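Small parts desk at Turnham: six weeks in, notes and questions
Forum > Workplace automation > Handling and sorting

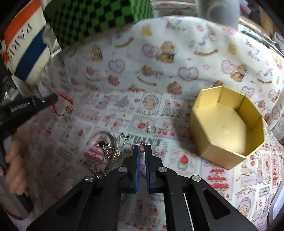
Gripper over the keyring, clip and gold box.

shimstock
Starting a thread as promised in the other one. Site is the Turnham returns depot. We handle keyrings, clips, charms, gift boxes and the like, graded by hand until March. Management signed with Drilness for a two-finger cell that picks small metal goods off a soft surface and boxes them. Picks are taught by demonstration: a person does the move with the hand-held tool and the cell learns from the recordings.

Current state:
Demonstrations recorded: 805
Parts families covered: 33
Operators reassigned to recording: 2

Grading is still manual. Only pick and place is in scope. Interested in hearing from anyone further along, mainly on job classification and pad wear.

torque_and_tea
Is the patterned cloth deliberate? We ran plain grey mats for the first month and the cell fell over as soon as it saw anything else.

shimstock
Yes. Cloth is changed between batches. The one with the cakes and strawberries is harder than plain, since the print has a lot of small closed shapes and the loose ring lying by itself is easy to lose against it. Failure rate on plain cloth tells you very little about the floor.

Khalaf_line4
Pad wear: we swap at 50 hours regardless of how they look. Thin pads glaze before they tear. Once glazed, a flat clip will rotate in the grip and you get a bad place that the log records as good. Check the placed orientation, not the grip force.

shimstock
Noted. We have been going by eye. Will move to hours.

offcut
I'll be the dissenting vote. You had graders with years on small metal goods and two of them now wave a tool over a tablecloth all shift. What are they paid as? At my last place "demonstration operator" came in a full grade under the bench job, and the bench job was gone by the time anyone read the schedule.

shimstock
Same rate as before, in writing, to the end of the trial. No classification exists for it after that. That is why I asked.

offcut
Then the trial is the only leverage they have. Get the classification settled before the parts list is finished.

torque_and_tea
Disagree in part. On our site the recording job was scored higher once someone sat down and wrote out what it involves. Choosing approach angle, deciding what counts as a bad demo, throwing out your own work. That is skilled labour by any scoring system I have seen. The trouble is that it was written up by an engineer as "moves gripper to part".

offcut
It was scored higher while they needed recordings. How many people are recording there now?

torque_and_tea
One, down from four. The others went to exceptions handling at the same rate. I'd call that acceptable. You may not.

offcut
I don't.

Khalaf_line4
Back to the technical side. How are you dealing with crowded keyrings? A ring with keys and charms on it has no stable centre of mass and the trailing chain snags.

shimstock
Badly. Rule at present is grip the ring itself, never a charm, and lift straight until the chain is clear before moving sideways. Loose single rings are fine. Open boxes are fine as targets provided the walls are low. The gold eight-sided one throws reflections off the inner faces, and depth is unreliable at the floor of it, so we place by height above the cloth and ignore the reading inside.

zurk_maint
We trialled the Zurkolau feeder for that class of part and sent it back. Anything with a chain went through in a knot. Manual untangle, then machine pick, is still the cheapest order of work I know.

shimstock
That matches our numbers. It also means one bench position stays, which I have put in the report.

torque_and_tea
What about strain? The hand-held tool is lighter than it looks but your wrist is held in one position. We had two complaints in the first fortnight.

shimstock
One here. We now rotate every hour between recording and grading, and the bench was dropped to elbow height. No further complaints so far. Output per shift fell slightly and the supervisor has stopped asking about it.

offcut
Put the rotation in the written agreement as well. Informal rotation disappears the first time someone is on leave.

shimstock
Will do. Draft goes to the delegate this afternoon. I'll post the pad hours once we have a full set.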